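Equipment Review: Heltent Hand-Held Gripper Pair with Irno Body Pack

Evaluated for the Tuhiwai Assembly Laboratory by Ruan Engelbrecht

The laboratory was asked to recommend one hand-held gripper system for recording manual tasks in ordinary indoor rooms. Two systems reached the final stage: the Heltent pair, worn with the Irno body pack, and the Zaveck single unit already held in our equipment store. This review is concerned mainly with the Heltent pair. The Zaveck unit is mentioned where a comparison is useful to purchasing staff.

The Heltent pair was used by 6 operators over the trial period, and 96 recordings were kept for assessment. Each operator received the same short briefing and was then left to work without assistance.

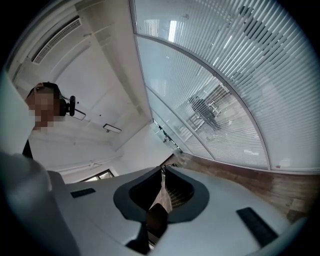 Image quality was the first item on our checklist. The fisheye lens on the Heltent gripper takes in a very wide area, and most operators stopped thinking about where they were aiming after the first few attempts. The cost is distortion. Straight lines bend strongly toward the edge, as the rail on the glass partition does, and the corners of the picture are black. Software that expects a flat image will need a correction step. The gripper body also takes up a good part of the lower view, and the space given to it cannot be recovered. The Zaveck lens is narrower and gives a cleaner picture, but our operators lost sight of the target more often with it.

Handling was rated well. The grip suits medium and large hands, and the trigger has an even pull through its full travel. Two operators with smaller hands found the reach to the trigger tiring and asked for a shorter lever. The manufacturer does not supply one at present.

Tracking is performed from printed marker cubes mounted on the grippers. Setup was simple, and the calibration routine could be completed by one person. We did find that tracking suffered when an operator worked close to glass — a matter of some importance to any site with interior partitions. 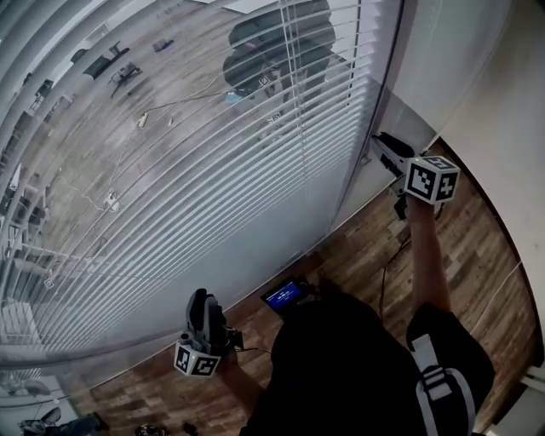

The difficulty was most marked when both hands were raised near the glass at once. Closing blinds helped in some positions and made little difference in others. We recommend that purchasers test the system in the room where it will be used before placing a full order.

The Irno body pack is comfortable for short sessions. Its straps adjust easily, and the status display is readable at a glance. Cable management is the weakest part of the design. Operators reported tugging when they reached to full extension, and the supplied clips came loose repeatedly. A right-angle connector would be a welcome change.

The Heltent pair with body pack was quoted to us at $3395. The Zaveck unit is listed at $1025 and remains a sound choice for one-handed work. For two-handed tasks the laboratory recommends the Heltent pair, subject to the remarks on glass and cabling given earlier. The loan units will remain available to staff on request through the equipment desk until the end of June.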